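# The Long Way to a Good Rubber Part

The machine shop at Clurngate closes its loading door at 4 in the afternoon, and after that the building smells mostly of talc. Tâm Huỳnh has worked there long enough to stop noticing. She runs the molding side, where the company makes boots, bellows and seals for other people's equipment: steering racks, bottling lines, packing machines, dental chairs.

Rubber is one of the least discussed materials in manufacturing. A steel bracket gets a drawing, a tolerance and a test report. The rubber cover over the joint next to it is often ordered late, from a catalog, by whoever has time. Then it splits, grit gets in, and the joint wears out years early.

"People call us when the bearing fails," Huỳnh said. "By then they've bought two bearings."

Her biggest customer is Wihongi, which builds sorting equipment for fruit packers. In October it placed an order for 2,333 covers in 3 sizes, all in black nitrile. The first run was rejected. The folds were too stiff at the collar end, and the covers crept out of their grooves as the machines warmed up. Huỳnh's team changed the compound, then changed the mold, then went back to the first compound.

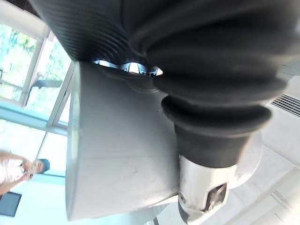 *Closely ridged folds give way to broader ones on a black rubber bellows.*

The shape of a bellows is a trade between reach and life. Deep folds let it stretch farther, but the rubber at the root of each fold bends more sharply, and that is where cracks usually begin. Shallow folds last longer and travel less. Wall thickness matters too. A thick wall shrugs off a dropped wrench and fights the motor all day.

Nevzat Tatlı has been on the other end of this argument for most of his career. He looks after maintenance at Florgate, a bakery supplier that uses rubber covers on its dough dividers. Flour dust is fine enough to find any gap. Cleaning fluid is worse. Some of the covers he inherited had gone soft and sticky after a change of detergent that no one had mentioned to the maintenance crew.

Tatlı now keeps a shelf of spares and writes the installation month on each one in paint marker. He has 220 on hand, more than his manager would like. He replaces them on a schedule and cuts the old ones open with a utility knife to look at the roots of the folds. If they look good, he stretches the schedule by a month.

Prices have made that habit harder to defend. Fastiron, which supplies the clamps for most of Florgate's covers, raised its minimum order this year, and the cost of nitrile has gone up as well. Tatlı has tried a cheaper cover on one line. It fit well enough, but he is waiting for summer before he orders more.

Back at Clurngate, the reworked Wihongi covers were shipped in two lots. Huỳnh kept back a handful from each and put them on the bench cycler by the window, where an old wiper motor pulls them open and lets them close.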